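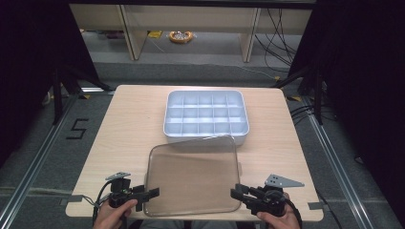
Ilgın Yüksel

ok thread. seed saving, the lazy version. I've been putting this off since December and my kitchen drawer is now mostly loose envelopes

my aunt Sevim started all this. she grew the same long red pepper in Cirnbridge for 32 years and never bought a packet. she kept seed in pill bottles, coat pockets, once in a sugar bowl (we found out the hard way)

first thing. save from the BEST plant, early on. everybody eats the good ones and saves seed off the sad one left in November. then you get more sad ones. I did this with beans two years running
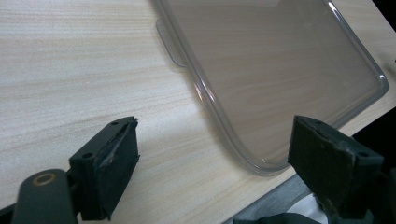

Tomatoes are the gross one. squeeze the pulp in a jar, bit of water, leave it three days till it smells bad, rinse, dry on a plate. NOT paper towel, they stick and you'll be picking fuzz off till spring. And then keep them shut away from air – a clear lid with a little tab on the side is nice, you can see through it and get it open with muddy hands. Label before you close anything. I mean it

peppers are easy. cut, scrape, dry, done. don't rub your eye. I rubbed my eye

squash: don't bother unless you grow only one kind. they cross. Hüsnü Güneş down the road planted his saved zucchini and got somthing the size of a dog that tasted like a wet box

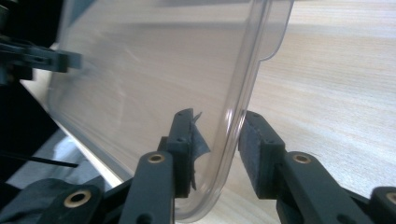
Ilgın Yüksel
Seed table, Gradgate Community Garden

back. had to move the car

dry means DRY. a bean should snap or shatter, if your tooth leaves a dent it's not ready. I lost a whole jar of runner beans to mold bc I was impatient and it was raining

somebody asked how long they last. onion and parsnip, one year, maybe. lettuce a few. tomato longer than you'd think, Sevim's oldest were 9 years old and came up fine, leggy but fine

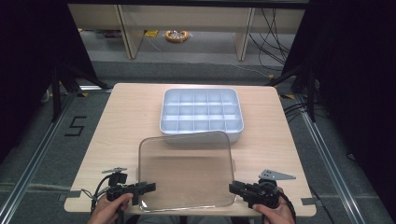 2 min read

swap rules, same as last year. write the name, the year, where you grew it. "red one" is not a name. if you don't know what it is write mystery, poeple love mystery and it's always gone first

Kevser Yazıcı is bringing the white eggplant again, she wants it back in the hands of ppl who will actually grow it so be honest with her

no I don't have any Şimşekoğlu melon left. I asked Recep Duman, he says maybe in the fall

ok dinner. will do carrots tomorrow, carrots are a two year thing and I need to be in a better mood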